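Thread on waterproof jackets and why they stop beading water, from somebody who repairs outerwear in Zellville. Mostly chemistry, some washing machine settings.

1/ A waterproof shell has two separate systems. The membrane stops liquid water. The DWR (durable water repellent) is a finish on the face fabric and makes drops bead and roll off. People mix these up constantly and then pay for the wrong fix.

2/ When the DWR wears out, the face fabric soaks up water. This is called wetting out. The membrane can be perfectly intact at this point. You feel damp inside from your own sweat, which can no longer get out through a saturated outer layer.

3/ Quick test: put a spoonful of tap water on the shoulder. Beads, fine. Dark patch that spreads, wash it first and test again before you buy anything. Skin oil and sunscreen cause a lot of what gets reported as dead DWR.

4/ Wash at 30 C, liquid soap made for shells, zippers closed, two rinses. No fabric softener, ever. Softener leaves a residue that attracts water. Powder tends to leave undissolved grains in the seams.
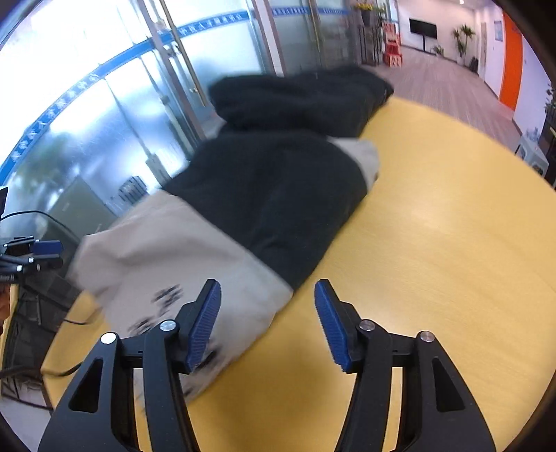 5/ Then heat. Most finishes recover when warmed, as the repellent chains on the surface line up again. Tumble on low for 30 minutes if the care label allows a dryer. If it doesn't, hang it and leave it alone.

6/ Re-treating: spray-on for anything with a wicking liner, wash-in for plain shells. I've been using the Clomach spray since April. Decent coverage, smells bad, do it outdoors. The Russo wash-in is cheaper per jacket but coats the inside too.

7/ Hydrostatic head, the number on the hang tag, is the height in mm of a water column the fabric holds before it leaks. 400 is a windbreaker. 2000 gets you through a light shower. Under pack straps you want a good deal more than that.

8/ That number is measured on new fabric. It tells you nothing about seams. On the shells I had on the bench last winter, nearly 19 leaks traced back to lifted seam tape and only a handful to the membrane.

9/ Seam tape can be reglued if the adhesive is still tacky. If it comes off as flakes, the whole run has to be replaced. The older Stiltley shells flake. I quote those by the yard.

10/ Storage: on a hanger, dry, out of the sun. Stuffing it in a sack for months puts hard creases in the laminate, and the creases are where it delaminates first.

11/ Replies asking about waxed cotton: different material, none of the above applies. Don't put it in the machine.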